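Llevo desde junio sin pasar por aquí y no tengo excusa buena. Mudanza, trabajo, un catarro de esos que no se van... y mucha pereza, para qué mentir.

El caso es que por fin me he puesto con el pan de masa madre. Sí, ya sé, voy con años de retraso, todo el mundo pasó por esto y lo dejó. Pero mi amiga Thư me regaló un bote de la suya (tiene 4 botes en la nevera, no me preguntéis) y me dio pena dejarla morir. La bautizamos Ngcobo, como la calle donde vivíamos las dos de estudiantes, y desde entonces le doy de comer más puntualmente que a mí misma.

El primer pan salió como un ladrillo. El segundo, como un ladrillo con sal. Con el tercero ya me puse seria: 13 horas de reposo en la nevera, la masa tapada con un paño y el horno a tope desde mucho antes – y subió! Grité tanto que vino el vecino. Se llevó media hogaza, así que no creo que se queje.

Lo que más me ha cambiado la vida es la harina. Estaba usando la más barata del súper y Karabo, que lleva años haciendo pan los domingos, me mandó a Plirkarard, una tiendecita a granel que me pilla a dos paradas de casa. Salí con centeno, espelta, semillas de todo tipo y una cesta de fermentación que no necesitaba para nada pero era preciosa.

Ahora toca decidir dónde meto todo esto, porque la cocina nueva es enana y las bolsas de harina andan por encima de la mesa, de la lavadora y de una silla. El viernes me pongo a ordenar, prometido. Y si alguien tiene una receta de pan de centeno que no quede apelmazado, que me la deje en los comentarios, por favor!
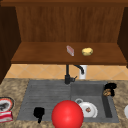 Madera rojiza, una balda y a soñar con el orden.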